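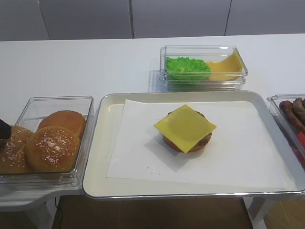 Right, lunch for the under-12s carnival at Monti oval. I've put my hand up to run the food this year and I'm so keen! The plan is burgers, and I want to get away from the old way where one poor parent stands at the barbecue with a queue out to the car park. My thinking is to set up a proper line, everything in clear tubs so whoever is on shift can see what they're grabbing, and a big tray lined with white paper in the middle to build on. Same layout at both tables, so people can swap over without asking where the cheese lives. We fed 300 last year and I reckon we'll beat it. Who's done one of these before? Tell me everything, especially about buns.
- saltbushsal, Sep 4, 2024

tuckshop_tragic wrote:
Yes yes yes! I did the Colitz fete three years running and loved it every time. Buns first: order them sliced. Do not let anyone talk you into slicing them on the morning to save a few dollars. We did that once and had two people sawing away from dawn, and half the bottoms came out thin as paper.

Seeded or plain? Seeded looks fantastic but check your allergy list, there's always a sesame kid or two.

greenend wrote:
Disagree on sliced. They dry out so quickly once the bag's open, and if it's windy at Monti (it's always windy at Monti) you'll be serving toast. Whole buns, good bread knife, cut as you go.

tuckshop_tragic wrote:
Cut as you go for 300?? With what army?

greenend wrote:
One person with a knife can stay ahead of a barbecue easily. The meat is the slow bit, it always is.

saltbushsal wrote:
Love this, keep fighting, I'm taking notes. Sesame is a good catch - I hadn't even thought of it. I might get mostly seeded and keep a bag of plain aside with its own tongs.
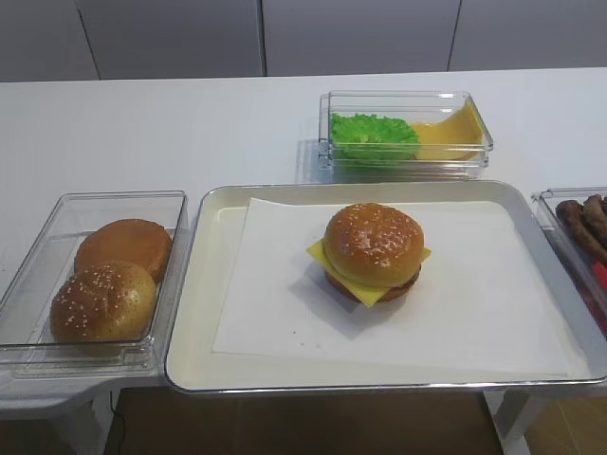 The other thing I can't settle is cheese. Do I put it on the patty while it's still on the hotplate, or at the table when the burger's being put together? On the hotplate it melts properly and tastes a hundred times better, but then the cook has to know who wants it and who doesn't, and we're back to shouting orders across the grass.

mulga_bill_jr wrote:
Hotplate. Run two lots, cheese on the left, plain on the right. No shouting needed. People can see what's there and they ask for that one.

Onions go in a separate pan. If you cook them next to the patties some kid will find one strand and refuse the lot.

tuckshop_tragic wrote:
Agree with Bill on the cheese and very strongly on the onions. Also, square slices come with plastic between them or without. Pay the bit extra for the ones that aren't individually wrapped. Your bin will thank you.

greenend wrote:
I'd do it at the table. The hot patty softens it enough by the time they've found the sauce. But I can see I'm outnumbered, so I'll say something useful instead: tomato should be cut that morning and drained on paper towel, otherwise the bottom bun goes to mush. And beetroot in its own tub a long way from everything.

pindan_pete wrote:
No beetroot at kids' sport. I've washed those shirts.

saltbushsal wrote:
Pete, I hear you, but my mother-in-law is coming and it isn't a burger to her without beetroot. I'll put it on the adults' table and take the blame.

mulga_bill_jr wrote:
How are you for gas? The Prindudmont club ran out at 14 past twelve the year I helped and it was grim. Take a full spare bottle even if the one you've got feels heavy.

saltbushsal wrote:
Spare bottle is going on the list right now! I'm going with sliced buns in small bags, opened one at a time, so hopefully that keeps both camps happy. Cheese on the hotplate, left and right like Bill says. Still need to sort out where the eskies go and whether we can borrow the shade tent from Heltaditz.

greenend wrote:
Small bags is fair enough. Ask for the tent early, they lend it out to everyone in September. And bring your own pegs, theirs are all bent.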